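4.2 The long-haired toy

Of the soft toys in the Ellstead set, the one that gave our describers the most trouble was Jita. The short-pile toys are easy to write about. A felt rabbit has a front, a back and two ears, and whoever is asked to describe it for a lost-property register will mention all of these in much the same order. Jita is lavender or lilac or purple, depending on who was holding the pen, and has fur long enough to hide most of what a describer would like to mention. Figure 2 shows the toy lying on the white table used for all of the tabletop descriptions.
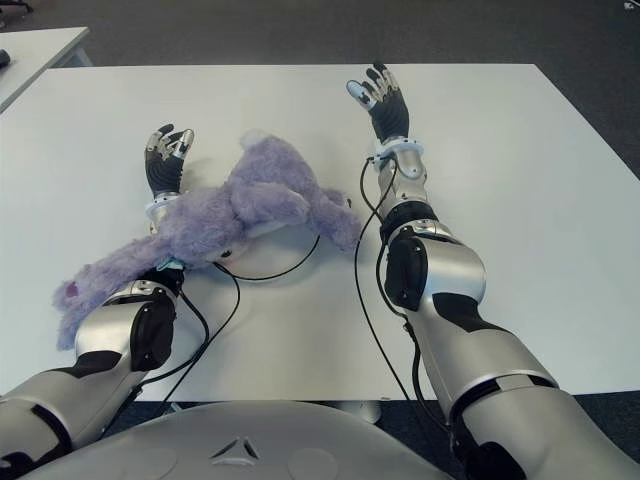 Vol. 12, No. 2

Figure 2. Jita on the white table. The fluffy pile leaves little firm outline to work from.

Describers were asked to write one paragraph that would let a stranger pick the toy out of a box. They were told that color, size and distinguishing marks would be useful, and that the toy's name would not, the stranger having no way of asking it. Most began with color. One began with "sad," crossed it out, and wrote "floppy," a word we have kept in the codebook because it turned up again in 11 other paragraphs and because we could not think of a better one.

Color words were less stable than we had hoped. We scored them using the Tsuji list, which treats lavender and lilac as the same color and purple as a different one. Willy Leemans, who coded half of the paragraphs, objected to this in the margins of several sheets and was eventually allowed a category of his own, "purplish." It has since become the largest category in the study.

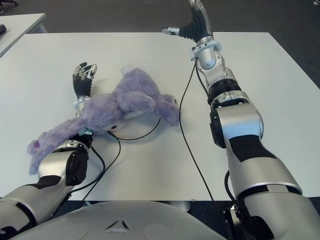
Posture was the second difficulty. A toy with a stiff body sits or stands or has fallen over. A long-limbed one goes wherever its limbs go, and "lying on its side" was used by some describers for a position that others called "sprawled" and one called "resting after a party." The Brutton form, which we had adopted for its brevity, offers only Upright and Not Upright. We entered Not Upright throughout and moved the rest of the information to the Remarks column, where it was very much at home.

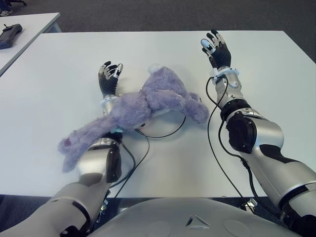

Distinguishing marks are what a register depends on, and here the long pile works against everyone. A mark is no use to a describer who can't tell what it is a mark on. The small pink patch at one end of Jita is a fair case: from a standing position it could be an inner ear or a paw pad, and the paragraphs were divided between the two, with a few describers sensibly writing "pink bit." The pale tuft poking up at the top fared better, as did the tiny light blue tag or strap near the middle. We had expected describers to ignore such a thing as packaging. Several gave it a full sentence, which was more than they gave the legs.

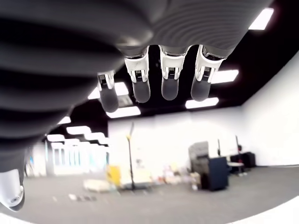 LIGHTING

The paragraphs were written under a black ceiling set with rectangular white light panels, and the panels stayed on throughout. We did not test daylight. Two describers asked to carry the toy to a window before committing themselves on the lilac question and were refused, a decision Leemans still brings up. A follow-up in July will use 20 describers, a window, and a version of the Brutton form with a third box for posture, provisionally labeled Other.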